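Packing a parcel so it gets there in one piece. Quick version, typed up between orders, updated November 2025.

I sell secondhand china and odd bits of glass from a back bedroom in Lalwood. 316 parcels out so far, 7 broken, and most of those were in the first few months when I was still using newspaper for everything. So this is what I do now.

## What you need

- double-walled cardboard box, bigger than you think
- bubble wrap, small bubble
- tissue or plain packing paper
- parcel tape, 48 mm or wider
- marker pen
- kitchen scales
- tape measure

Skip the "fragile" stickers if you're short of cash. Write it on by hand, same effect, which is not much.

## 1. Measure first

Before any wrapping. Longest side, widest side, height. Add 5 cm all round for padding. That's your box size. I used to wrap first then hunt for a box and it cost me an hour every time, plus I'd end up squashing something into a box that nearly fit. Nearly fit is how you get a handle snapped off.

Shoeboxes: no. Too thin. Fine as an inner box, never as the outside one.

## 2. Wrap each thing on its own

Tissue first, always, then bubble. Bubble straight onto gilt or transfer patterns can leave little rings if it sits somewhere warm. Learned that in August with a set going to Fekilport.

Bubbles facing in. Two full turns round, fold the ends like a present, one strip of tape. Don't go mad with the tape here, the buyer has to get in with scissors and you dont want them stabbing about.

Cups and mugs: stuff the inside with scrunched paper. Wrap the handle seperately, then the whole cup. Lids come off and get wrapped alone. Never leave a lid on a teapot, even taped.
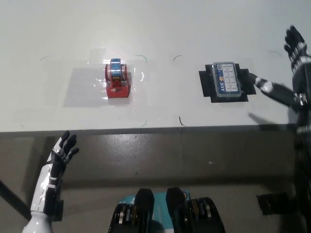

Plates go on their edge, like records in a rack. Not flat. A stack of flat plates takes one drop and the bottom three go together. On edge, with card between each one, they'll put up with a lot more.

## 3. Build the box up

Tape the bottom of the box with the H pattern. One strip down the middle seam, one along each short edge. Do the middle seam twice if it's over 3 kg.

Then:

1. 5 cm of scrunched paper in the bottom. Properly scrunched, fist-sized balls.
2. Heaviest item in, middle of the box.
3. Paper down all four sides till nothing slides.
4. Sheet of card across.
5. Lighter stuff on top, same again.
6. More paper till it sits slightly proud of the flaps.

Close the flaps by hand and shake it. Go on, shake it. Any movement or clinking, open it back up and add more. Then tape the top, same H.

## 4. Double box for anything you'd cry over

Small box inside big box, gap of 5 cm on every side, filled. Adds a bit to the postage. I do it for anything I've sold over £46 and for all glass with a stem. My Esteban decanter (184 quid, still the most I've had for one thing) went like this and arrived without a chip.

## 5. Weigh it last

After the tape. Tape and paper add more than you'd expect, and a parcel that creeps over 2 kg jumps a price band with most carriers. If it's 20 g over, swap some of the paper for bubble wrap before you pay up.

## 6. Label

Flat on the biggest face. Not over a seam, not wrapped round a corner or the barcode won't scan. If your labels are plain paper put clear tape over the address but leave the barcode bare, shiny tape can throw the scanner off.

Second copy of the address inside the box, on top of the padding. One of mine lost its label on the way to Skernen and got there only on the strength of the slip inside. Took nine days.

Return address on the back. Small.

## Before you hand it over

- photo of the item wrapped, photo of the box open, photo of it sealed. Needed if you ever claim
- old barcodes on a reused box: cover or black out, all of them
- proof of postage, keep it till the buyer's left feedback

Mirrors and picture frames are a different job, need corner protectors and a flat box. Will do a seperate page when I get round to it.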